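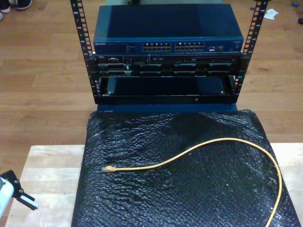

6 min read

How to Keep a Workroom Logbook (and Keep It Going)
Posted by Raluca Lungu, 5/8/18

I have started a great many logbooks in my life, and most of them have a beautiful first page. You probably know the sort of thing. There's a title in your best handwriting, a ruled column for the date, a ruled column for initials, three very thorough entries, and then nothing at all until somebody tears a sheet out of the back for a shopping list.

The one we keep now at Idcombe has lasted, and people do write in it, and last February it saved us a whole miserable morning when the heating timer went wrong and we could look up what had been done to it the previous winter (and by whom, and with which screwdriver, bless him). So I thought I'd set down how we do it, as a few of you asked after my post on storing paint. It works for a shared workroom, a studio, a garage, or even a house with a lot of elderly plumbing.

What you'll need

A bound notebook, A5 or a bit bigger, with 72 pages or more. Please don't use a ring binder. I love a ring binder for recipes, but pages wander out of them.
A pen that doesn't smudge, and a piece of string.
Some small sticky labels.
A nail or a hook at elbow height.

You can do all this in a spreadsheet, of course, and I'll come to that, but I'd start with paper. You're likely to be standing up with slightly grubby hands when you have something to write down, and by the time you've washed them and found the laptop you'll have forgotten which valve it was.

Step 1: Hang it where the work happens

Our first book lived on a shelf in the office, where it was very safe and stayed very clean. Then we moved it to a hook by the light switch and it filled up in no time. Everybody touches the light switch on the way out, you see, and the book is simply there beside your hand. Tie the pen on. It looks a bit like a bank counter from my childhood, but I've given up being proud about it.

If you have two rooms, have two books. I tried to make one book serve for both the big room and the back store and it was always in the other one.

Step 2: Give everything a name

Before you write a single entry, walk round with your sticky labels and give a short name to each thing that might ever need looking after. I do mean a name that you'd say out loud. We began with numbers and it was hopeless, because who remembers which one is heater four? Now we have Window Heater and Door Heater, and the old extractor is called Sokum after a word someone found pencilled on the wall behind it.

Write the name on a label, stick the label on the thing, and put the same name on a list inside the front cover of the book. Leave plenty of space between the names, as you'll want to add to them. If a thing already has its maker's plate or a serial number, copy that out on the list too while you're down there with a torch. You will be so grateful the next time you're on the phone ordering a part.

Small things can share a name. All our extension leads together are just Leads, and we add the colour of the plug tape if it matters.

Step 3: Decide what goes in an entry

Keep it short enough that a person in a coat will still do it. Ours has four parts, always in the same order:

The date.
The name of the thing.
What you saw, and what you did.
Your initials.

The third part is where people get stuck, so I'd write a few entries yourself at the start to show how plain they can be. Here are some from ours, copied as they stand:

Window Heater. Clicking when it warms up. Turned off at wall, left to cool, turned on again, still clicking. NL
Sink. Dripping from cold tap. New washer, from the tin. Two left. RS
Door Heater. Nothing wrong, dusted the grille. RLu
Big bench. Back left leg loose again. Tightened. It will come loose again. SA

I'm particularly fond of that last one! Saeed had noticed that he'd written the same line before, and a week later he came in with a proper locking washer and sorted it out for good. You only spot that kind of thing if the little jobs go down on paper along with the big ones.

Try to separate what you saw from what you think caused it. "Water on floor under sink" is something we can all use. "Sink leaking" sent poor Nestor under there for most of an afternoon, and it was the mop bucket.

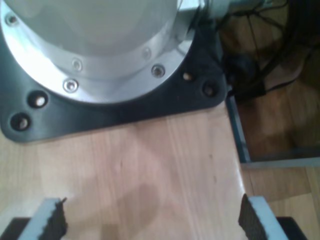

Initials do get muddled, by the way. We have a Raluca, a Raphaël and a Rogelio, with a Leclerc and a Lungu among us for good measure, so I sign RLu and Raphaël signs RLe. Put a key to the initials inside the back cover, and leave people's names in it even after they've moved away. Two of our most useful entries were written by someone who now lives in Portugal, and we've rung her up about both.

Step 4: Mark the things that aren't finished

For anything that still wants doing, draw a small empty square in the margin. When it's done, tick the square and write the date of the new entry next to it. That's the whole system. I've seen very elaborate ones with coloured stickers, and I had one myself for a while, with a different colour for urgent and for nearly urgent, but then the orange ran out and it all rather fell apart.

If something is unsafe, the book isn't enough. Switch it off, unplug it if you can, tie a note to it saying DO NOT USE with your name and the date, and tell people. Then write it in the book. Anything to do with gas or fixed wiring goes to a qualified person, and it's worth putting their telephone number on the inside cover in large figures.

Step 5: Read it once a month

Choose a time when you'd be sitting down anyway. I do mine with a pot of tea and a biscuit, and it takes me less time than the tea takes to go cold. Go back through the month and look for empty squares, and for the same name coming up again and again. Copy any squares that are still open to the top of the next clean page, so that they don't get left behind.

This is also when I type things up, if I'm typing them up. I keep a very plain spreadsheet with the same four columns, and it's handy for searching. It had reached 627 lines when I last looked, and I wouldn't fancy hunting through that by eye. If typing isn't your idea of a nice evening, take a clear photo of each page with your phone and put them in one folder named after the room. You'll still be able to find things, and you'll have a copy if the book goes in the sink. (Ours has been in the sink.)

Step 6: Start the next book before the old one is full

When you're down to the last few pages, buy the new one. Copy over the list of names, the key to the initials and any open squares. Write the first and last dates on the cover of the old book and keep it on a shelf in the same room.

A few questions I've been asked

What if people won't write in it? Write in it yourself, often, and read bits out. Rogelio didn't touch ours for months, and then I read his own tap story back to him from somebody else's entry, and he was so cross about the details that he's written everything up himself ever since.

Should it be tidy? Not especially. Legible is plenty. Cross things out with a single line so that they can still be read.

Can children use it? Ours do, and they're far better at noticing things than we are. One of them drew the crack in the store window, with measurements, and the glazier used the drawing.

How long should I keep the old ones? I keep all of mine, but then I also keep jam jars. Five years would see most people through.

If you already keep a book like this and do it another way, do tell me in the comments. I'd especially like to hear from anyone who's found a pen that will write upside down under a sink.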